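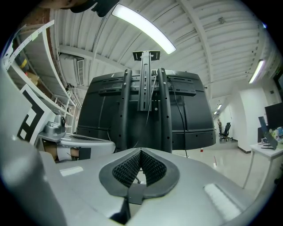

Back of the big black housing, with its two perforated rails and the bracket between them. White shelving off to the left.

Workshop Corners: The Back Side of Things

I've been wanting to put this page up since the start of August! Everybody shoots the front of their equipment, and the front is usually a flat dark rectangle. Walk behind it and you get the good stuff: ridges, holes, rails, brackets, the cable that somebody meant to tidy.

Some notes on the opening picture, for those who like hardware as much as I do.

The rails
Two black strips with a column of round holes running down each one. I love this kind of thing — so plain, and so many places to put a bolt. Lauri Turunen tells me he has a drawer of 86 spare screws for rails like these and has never found two that match.

The bracket
It stands up between the rails and ends in a T-shaped plate with two little slots. Paavo Saarinen wants to hang a label holder on it. I'd leave it bare, it has a great outline!

The ribbed panel
Horizontal ridges, then rows of small holes along the lower edge. Molded parts like this catch dust in every groove (soft paintbrush, dry, work sideways).

The cable
Thin, black, looping down on the right. Mehrangiz Sharifi has offered me a bag of 100 Clurno ties, and I've said yes to 4 of them.

The shelves
White metal, with a brown cardboard box and something yellow on the level above it. There's a bit of reddish brick up in the corner too, and I'm so glad that wall never got painted over. It warms up all the gray.

Coming next: the underside of the long bench, which Adelmo Longo swears is the best-looking part of the building, and the old Plurnik cabinet with its doors open. If you have a favorite back panel, hinge or bracket, send Toivo Manninen a note and he'll add your room to the list. The next set goes up 26th August.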